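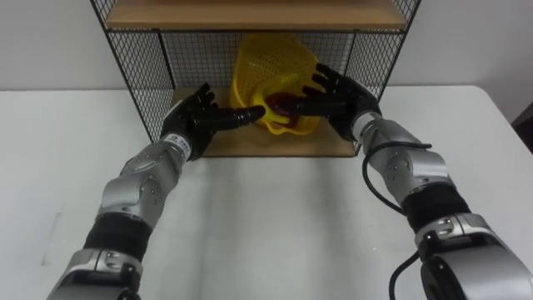 Home how-to: Storage

Sorting a small shelf unit

Take everything off the shelf before you start and wipe it down. Throw out dried-up pens, flat batteries and leads that fit nothing you own.

Group what is left by how often you use it. Daily things go at the front, spares at the back. Put loose bits in baskets - ones with holes let you see what is inside. Keep heavy items on the lowest level. 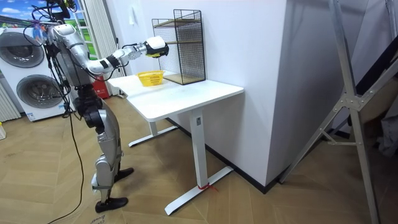

Measure your desk before you buy a shelf to go on it, and leave room for your elbows and a keyboard. Check the weight limit too. Wire mesh, like the black shelf on the white desk, lets dust fall through, so wipe underneath it now and then. Small items can slip through the gaps - line it with card if that bothers you.

Label each basket on the short side and go through them again in June.

Clunero Home Guides | Contact us | Copyright 2020 | Back to top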